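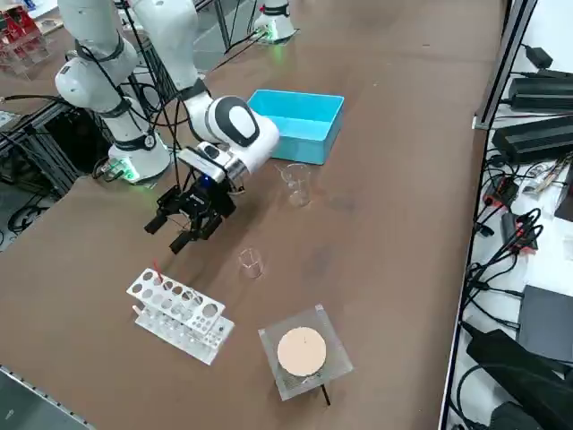

Brown table, prep room: blue box, two glass beakers, tube rack and the clear stand.

Tornthorpe Teaching Rooms
Bench and glassware check, July
Checked by: Rodica Lazăr, with Lihua Jin
Start: 8.40 am

Thank you to everyone who left things so well this month, and do please read the comments as well as the ticks, as I've put most of the useful bits in there (I know, I do go on).

1. Table top clear of spills and crumbs
OK. Wiped down before we started. The brown surface hides small drips rather well, so bend down and look along it towards the window before you decide it's dry.

2. Glassware sound, no chips or cracks
OK, with a comment. Lihua ran a gloved finger round the rim and spout of each beaker and found nothing. My one worry is how hard clear glass is to see against that brown. The smaller things very nearly vanish! Emanuel suggested a white tray to stand them on and I think it's a lovely idea, so I've asked for one from Pratora.

3. Glassware kept well in from the edge
OK. Please keep to our hand's width rule, even if you are only popping out for a minute.

4. Tube rack level and empty before storage
Needs attention. There was a thin red stick still poking up out of one of the holes in the white rack. I don't know what it belongs to and I didn't like to guess, so it has gone in the labelled dish by the sink. If it's yours, do come and claim it. The rack itself is fine, both tiers.

5. Blue box empty and ready for use
OK. Empty, and no splits at the corners. It holds the clean beakers on their way back to the cupboard and nothing else, please, so no pens and no lunch.

6. Clear stand steady, pad sitting flat
OK, with a comment. I pressed gently on each corner and it didn't rock. The round pad has a faint mark in the middle, which doesn't seem to matter, but I've noted it so that we can tell next time whether it has changed. Mind the black rod underneath when you're wiping the table.

7. Cables and shelf beside the table
OK. No frayed coverings found. The shelf is getting very full, though, and I'd be happier if liquids were only poured on the far side of the table from it.

8. Gloves, goggles and paper towels stocked
Gloves low. Sânziana has ordered a box of 250, which ought to see us through to the next check.

Actions
White tray: Emanuel Sârbu
Shelf tidy: Lihua and me, one afternoon when it's quiet
Red stick: owner, whoever you are

Finished 9.25 am. Copy to Domnica Tănase for the folder.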